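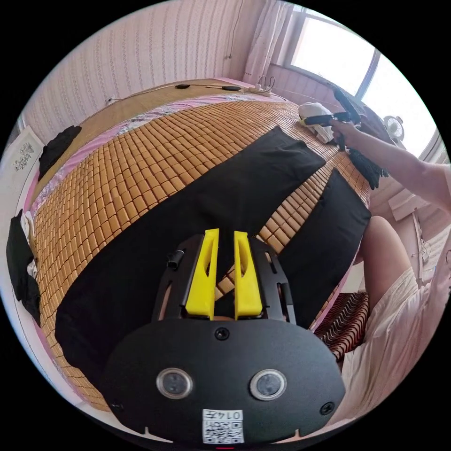
October, bedroom textiles, mat and cloth notes

Started at 10:10 with the bed. Summer mat still on over the pink floral sheet. Plan for the week is to settle how we handle tile mats at the changeover, and what we do with dark cloth that gets folded on top of them.

Mat first. Small tan tiles, bamboo type, joined in a grid. Went over it by hand from the headboard end down, pressing each row flat with the palm. A tile that has lost its cord will tip under the thumb before you can see anything wrong. Found two that tip, both near the foot, right side. Marked them with a dab of chalk on the underside. No cracked tiles. Edges are fine.

The sheet creeps out from under the mat, same as it did with the Flurnier mat. Pulled it back twice while working. I still think a tighter sheet is the answer and the clips are a waste of time, but the clips are on order from Sutter so we will try them.

Black cloths. One large, one smaller, laid on the mat to fold. Things I want to keep from this:

Fold the large one along its length first. If you go across first the layers slide on the tiles and the corners never meet. On a plain mattress it makes no difference which way you start.

Tiles are a poor surface for getting creases out. Stroking the cloth flat with the hand works for the big folds, and after that the grid starts to come through the fabric as faint lines if you lean on it. Lean less, or put a towel under.

Leave a strip of mat between two cloths. When they overlap, black on black, I can't tell which edge I have hold of. Cost me a refold.

Timed the large cloth three times. 65 seconds, 48, 35. The last one was lengthwise first with the far end squared before touching the near end. The smaller one is too easy to bother timing.

Lint: black picks up everything. Roller before folding, and again on the outside after. The Arneo roller sheets tear badly on the diagonal, go back to the old ones when this box is finished.

Headboard end. Power strip sits against the wall at the far end of the bed. It should come off before the mat is lifted, otherwise the cables get dragged along with it. Wrote this on the changeover sheet as step one. Clear the small things off the top edge at the same time.

Rolling the mat, for whoever does it next: roll from the foot, tiles outward, tie in two places and not too tight. Stand it up in the closet. The one we stored flat under boxes last winter came out with a bend across the middle that took until June to relax. Wipe with a cloth that is barely damp and leave it 30 minutes with the window open before rolling.

Prondamance storage bag is long enough for a rolled mat of this size but the zipper is on the short side, so the mat has to go in end first. Two people, or one person and some patience.

To do
- record the two chalked tiles in the repair list, cord is in the second drawer
- try the folding again with a towel under the cloth
- lint roller sheets, old kind
- ask if the wool blanket is back from cleaning, the bed needs it once the mat is off
- clips, when they come

Stopped at 12:20. Wrist a bit sore from the pressing. Do the rows in two sessions next time.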